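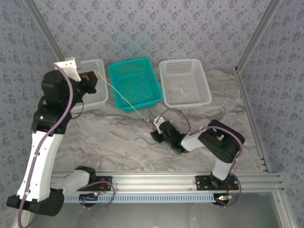

Swapping the cable ties on a two-arm cell is a small job, and I'd set aside a quiet afternoon for it, because hurrying is how wires get pinched. I look after the cell we call Murkelura, and these are the steps I follow each May (and whenever something starts to rub!). The purple cable on the left arm runs down the long white link, held by small ties, and those ties are what we're after. While you're there, look at the loops down by the front rail too.

First, park both arms, let go of any string or cord they're holding, and switch off the power at the wall. Lift the baskets out so you have room for your elbows.

Snip one tie at a time, starting at the wrist and working down, and put the new one on before you cut the next. Pull it snug, then back off until the cable slides a little under your finger. Trim the tail flush, please, as a sharp stub will find your knuckles sooner or later.

Now power up and run each arm slowly through its full reach, with your hand near the stop button. Watch the bend at the wrist and the slack over the elbow. If anything pulls tight, stop and give it a bit more loop.

Last of all, write the date in the Murkelura notebook.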